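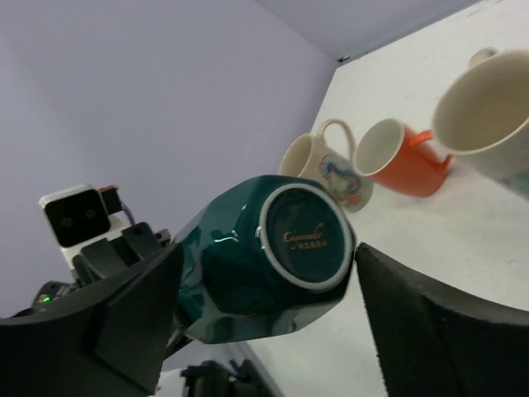
4.2 Collecting the mug demonstrations

I drove the arms by remote control for most of these (Nesma took over when my wrists gave out), and wow, upside-down mugs are fiddly! We logged 1040 demonstrations in November, and the ones I like best are the slow ones, where you wiggle a bit before committing.

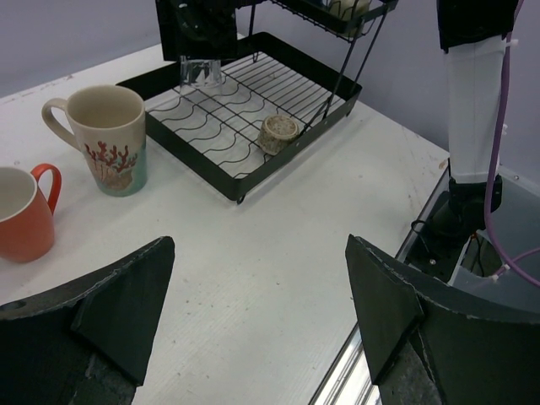

Figure 2. Wrist view with the fingers apart over the table, dish rack behind.

Bart kept asking me to go faster, but I'd say leave the hesitation in. Our policy trained on the unhurried set picked better approach angles, and the rack wires punish a sloppy one.

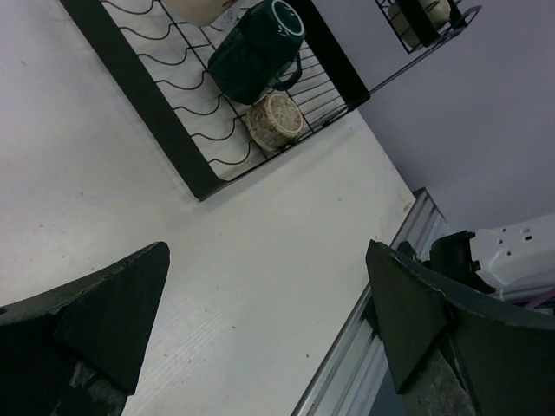 Figure 3. Green mug on its side in the rack, with a speckled cup next to it.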